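Hirndale Media Trust Opens Free Claim-Checking Course to the Public

HIRNDALE, October 12, 2020 - The Hirndale Media Trust has opened enrolment for a free online course that teaches members of the public how to check claims they come across in the news, in advertising and on social media. The course, called Second Source, was written by former newspaper sub-editor Albertina Calado and runs on the Prukix learning platform.

Second Source is open to anyone aged 16 or over. It has 31 short lessons, most of which can be finished in a lunch break, and learners can take them in any order after the opening unit. No background in journalism or research is needed.

The trust ran a trial version of the course earlier this year with more than 700 readers of its weekly newsletter. Their comments led to several changes. The unit on statistics was rewritten in simpler language, and a section on health stories was moved closer to the start.

"People kept telling us they knew they ought to be sceptical but did not know what to do next," said Albertina Calado. "You see a story that sounds odd. Fine. Where do you look, and how long do you spend on it before you decide it doesn't matter? The lessons deal with that."

What the course covers

The first part deals with finding where a claim began. Learners trace stories back through reprints, blog posts and press statements until they reach the earliest version they can find. They also practise telling a report written by someone who was there from one pieced together afterwards.

The second part looks at publicity. It includes a unit on adverts said to have been banned or turned down by broadcasters, and another on surveys paid for by the company whose product they flatter. Adesuwa Okonkwo, who wrote the survey unit, said it was the one that drew the most argument during the trial.

"Some learners wanted a rule that said sponsored surveys are always wrong," she said. "I wouldn't give them one. Plenty are done properly. You have to read the questions that were asked and see who was asked them."

The third part covers pictures, documents and quotations, including how to search for an older copy of a photograph and how to check whether a quotation appears in the speech or book it is credited to.
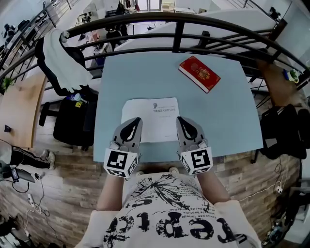
Tutors and support

Learners who would like feedback can join one of 2 tutor groups, led by Carmela Sepúlveda and Ilídio Prata. Each group meets online for an hour a week over three weeks in the evening. Places are limited and are given in order of application. The lessons themselves have no limit on numbers and stay open after the groups finish.

Printed copies of the lessons can be posted to people without a reliable internet connection. Requests should be made to the trust by the end of October.

How to enrol

Enrolment is through the course page on Prukix. Learners need an email address and should choose "Second Source" from the list of open courses. There is no fee, and no certificate is issued.

Public libraries and adult education centres may use the lessons in their own classes without charge, provided the text is not altered and the trust is credited.

About the Hirndale Media Trust

The Hirndale Media Trust is an independent charity that publishes guides and teaching materials on news and advertising. It does not accept funding from political parties or advertisers.

Media contact

Adelino Falcão
Press Office, Hirndale Media Trust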